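Skusau publishes household chore results: towels remain the hard part

Clemitz, November – Skusau, which tests automation for homes and small laundries, today published the results of its Tuta trial, a set of everyday chores attempted by machines with two-finger grippers. The short answer to whether machines can take over the housework is no, although some parts of it are closer than they were.

The trial covered 942 attempts at 33 chores. Putting a cup on a shelf succeeded in 99 of 100 attempts. Folding a hand towel and leaving it flat succeeded in 33 of 100.

Cloth is difficult because it has no fixed shape. A cup looks like a cup from most sides, but a towel left bunched on a table gives a machine very little to go on. It has to find a corner or a hem, close on one layer of fabric and keep hold of it while the rest moves.
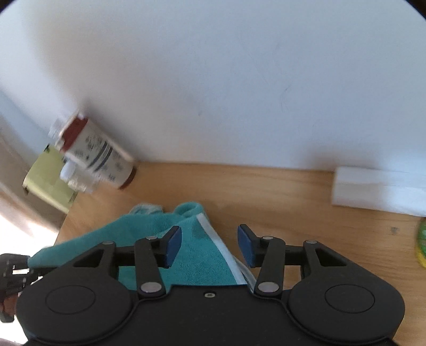
Most failed attempts went wrong at the first grip. The machine took two layers in place of one, or closed on a fold that it had read as an edge. Thick terry cloth gave more trouble than flat cotton, and a second gripper helped only when both had a good hold.

"We would not tell a laundry to change its staffing on these numbers," said Kirsty MacKinnon, head of trials at Skusau. "Sorting and carrying are worth a look. Folding still needs a person."

Skusau also looked at how people do the same work by gripper, with one tool holding a corner of the cloth while another works on the far side. 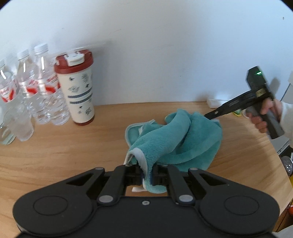

Sizwe Hlongwane said the published figures matched what he had seen on the shop floor at Paulauskas, where towels are still folded by hand, and added that he would want a machine to get through a full shift without help before he paid for one. He also asked for mixed loads to be included next time – bath sheets, napkins and aprons from the same cart.

Skusau said mixed loads will be part of the next round. The full results, with a list of all 33 chores, are available from the Skusau press desk on request.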